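Stumano adds offline room keys to its smartwatch booking app

Last updated: October 12, 2024

Travel software firm Stumano has released a new version of its smartwatch app that lets guests open their room door without a phone or a data connection. The update covers serviced apartments and small hotels listed through Mokum, the booking platform that has carried Stumano's check-in service as an optional extra.

Under the previous version, the watch acted as a remote display. The booking was held on the guest's phone, and the watch asked the phone for a key each time the door was approached. If the phone was switched off, out of battery or roaming without data, the door stayed locked and the guest had to call the property.

The new version stores an encrypted key on the watch itself. The key is issued when the booking is confirmed and becomes active at the check-in time set by the property. It expires at check-out. A late check-out can be added by the property, but the watch must connect once to receive the change. 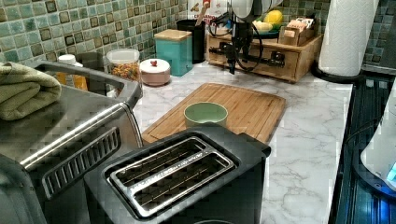
A property manager with Phí, which lets serviced apartments with kitchens, wrote in a comment on the release notes that the single connection for late check-out would cause the most calls, as guests tend to ask for extra hours on the last morning, when many have already packed their chargers. The manager asked for a short grace period to be built into the key. Stumano replied that a grace period is being tested and would be off by default.

The door side of the system uses locks made by Welleck. Locks already fitted can be updated over short-range radio by staff carrying a tablet, and the update takes 3 minutes per door. The lock keeps a list of cancelled keys, which is refreshed each time a connected device passes within range. Until that happens, a key cancelled at short notice may still open the door. Stumano advises properties to refresh the lock by hand after any cancellation made on the day of arrival.

The app was tried at 53 properties before release. Two faults were found and corrected during the trial. The first caused keys to become active an hour early where the property and the guest's watch were set to different time zones. The second stopped the watch from storing more than one key, so that guests who had booked 2 apartments could open only the first.

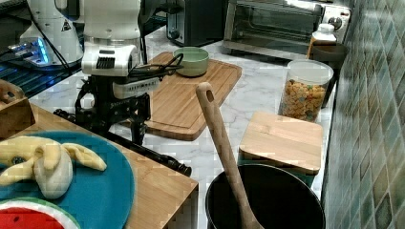

Each watch can now hold keys for up to 100 doors, a limit meant for cleaning and maintenance staff. Staff keys follow a separate schedule and do not open a door during a guest's stay unless the guest has agreed to a visit. The agreement can be given on the watch or through the Mokum website, and it lapses once the visit window closes.

The app shows the property's address, the door number and the entry code for the street door, where there is one. House rules and appliance instructions are still available only on the phone, and there are no plans to move them to the watch because of the small screen.

The update is free to existing users. Properties pay a monthly charge per door, which is unchanged. Support for older watches will end in December, after which guests using them will need to collect a card or open the door from a phone.

14 shares | 6 comments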